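Family Leisure at the Atness Roller Hall
Student project report, Recreation and Leisure Studies
February 18, 2023

1. Why I chose this topic

My own children are not small anymore, but I remember well the school holidays when every dry and wet day had to be filled with something. In our town the usual answer was the roller hall in Atness, which opened in 1978 and still has the same wooden floor. I wanted to know what the accompanying adults do there while the children skate, and if the hall could be made more pleasant for them. In earlier studies that I read, the parent is mostly counted as a ticket and a pair of shoes.

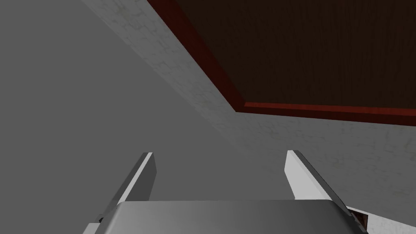
2. How the work was done

I visited the hall on 6 afternoons during the February holiday. Each time I stayed for one full session, which lasts two hours. I talked with 12 adults, all of them in the café area or on the benches by the barrier. The talks were short, up to ten minutes, as people needed to watch the rink or tie somebody's laces. I took notes by hand and did not record. For comparison I went once to the newer hall in Cistgate, but there I only observed.

3. What the adults said

Noise was mentioned most. The music at Atness comes from loudspeakers above the benches, so the place where adults sit is also the loudest place. Several parents said they would gladly skate too, but were afraid of falling in front of others, or of a child going into their knees at full speed. Two grandparents told me they come for the coffee and would not put on skates for any money.

The second complaint was about leaving. A session ticket does not allow going out and coming in again, and with two or three children of different age it is common that one wants to stop after half an hour. The Onier skate frames, which beginners lean on, help the smallest ones to continue longer - but there are few of them and the line is long.

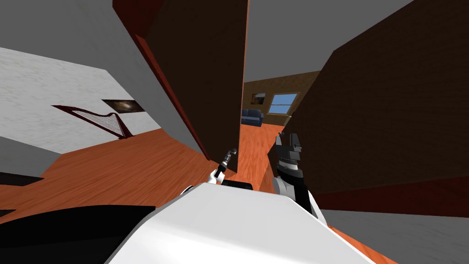
One mother did not agree with all this and asked me to write it down: the noise was fine, she said, the children are supposed to shout, and what she missed was a slow lane where an adult beginner could hold the wall in peace.

4. Suggestions

The slow lane seems to me the best idea in my notes. Cistgate has one, marked with cones on the inner side, and in the session I observed it was in use by adults and small children together. Moving the loudspeakers would cost more. The hall rents its sound system from Salminen, and I could not find out what the contract permits. A stamp on the hand would be enough to solve the question of going out.

5. Limits

All my visits were in holiday time, when the hall is fullest. A term-time evening may be very different, and I did not ask the children anything.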